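Visit report: Nodham garment sorting and folding rooms
20 Aug 2020

Arrived at the side entrance and signed in with Ingeborg Prantl, who runs the floor. The building has 3 work rooms on one level and a loading bay at the rear. Fotulgate took over the lease in June and has left the layout mostly as it was.

Intake is by the sack. Each sack is weighed, tagged and emptied onto a table for a first pass: clothing to the left, household linen to the right, anything that is neither to the near side for lost property. The stated throughput is 500 garments per shift. Gumaro Cortés showed us the tag format, a two-part slip with the batch number repeated on both halves.

The second room does the folding. Tables are covered with a plain pale sheet so that lint and loose buttons show up. The covers do wrinkle, and Prantl would like a heavier cloth.

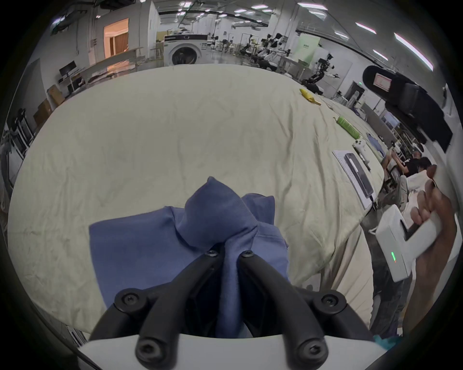 Knit tops are the slow item. The house method is to lift the garment at the middle, let the lower part hang, lay it down flat and square the hem before the sleeves go in. Target time is 34 seconds for a sweatshirt and less for a T-shirt – both figures are for a single layer, right side out. Inside-out pieces go back to the first room.

Lost property is the weak point. Small items collect at the side of a table during a run and are moved to a bin only at the changeover. Karim Sayegh asked whether they are logged by batch. They are not. A shelf with numbered trays has been priced with Solís.

The third room holds racking and the outgoing crates, 60 to a row. Crates stack well, but the labels face the wall on the lower tier and have to be read by pulling the crate out.

Open points: cover cloth weight, tray logging, label position. Cortés will send the batch sheets to Sayegh.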